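What I Learned Timing the Campus Shuttle
Afiq Govindasamy, Intro to Transportation Planning

Why I picked this

I ride the Pininport shuttle twice a day and I've been complaining about it since my first semester, so when we had to choose a topic I figured I might as well get a grade out of my complaining. My question was pretty simple: is the bus really as late as everybody says, or does standing at the Kwok Street stop just feel like forever?

How I did it

I timed 70 buses in May, all of them at Kwok Street, mostly before my morning class and then again after 4. I wrote down the time the doors opened and compared it to the paper schedule taped up inside the shelter (the app has slightly different times, which drove me nuts, so I stuck with paper). I also asked riders to guess how long they'd been waiting before I told them the real number. People were super nice about this! One guy wanted to bet me lunch on it.

I typed everything up between classes in the big room with the wall of windows, where the light is nice and I could keep half an eye on the street. 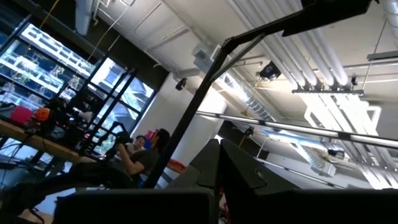

What I found

The average bus was four minutes late, so not great but not a disaster either. The worst one was 16 minutes late, and it rained the whole time. Only 9 buses came early, but I think those are the worse problem, because if you show up right on schedule you've missed it and the next one is a long way off.

The guesses were my favorite part. Riders thought they'd waited around twice as long as they really had, and it got worse when they were alone. People talking to a friend guessed a lot closer.

What I'd do differently

I'd pick a second stop. Kwok Street is near the end of the route, so every delay piles up before the bus gets there, and I can't say much about the rest of the line. I'd also skip finals week, when the crowds at the door slow everything down.

My notebook and the spreadsheet are turned in with this report. A few of the rainy pages are smeared but I copied those over the same night.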